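### 4.3 Stopping at thresholds

The exploration policy was run for 2000 episodes in the Misbridge simulator, each beginning in a furnished room and ending when the agent declared it had found its target or ran out of steps. Of these, 1562 ended in a correct declaration. The rest are more instructive, if less good for morale. A large share stalled near an open door, where the agent would turn left, turn right and repeat until the step budget put it out of its misery. A typical view, with a different floor surface starting at the threshold, is given in Figure 3a.
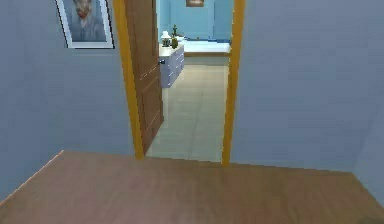 Kumudini Bhuiyan objected, on reading a draft, that the stalling might have little to do with doors and a good deal to do with our reward, which pays for newly seen floor and so pays quite well for dithering. We took the point and retrained with the floor bonus halved. Stalls became rarer but did not go away -- the agent now dithers for less money.

**Figure 3.** Views from the simulated house. (a) An open doorway. (b) A pedestal sink.
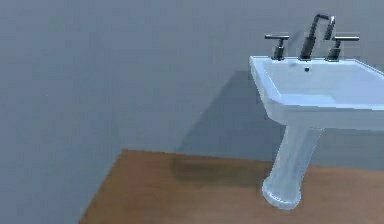 Target recognition was tested separately, using the Koltetti detector with its weights frozen. We had expected small objects to cause the trouble and set aside 8 object classes accordingly; the large plain ones did worse. Soft rendering is one suspect. In Figure 3b the dark spout and handles are crisp while the edges of the pedestal are blurred, and the detector, left to itself, puts a tight box round the tap and ignores the sink. Adding 40 training views per class helped with sinks and made no difference to beds.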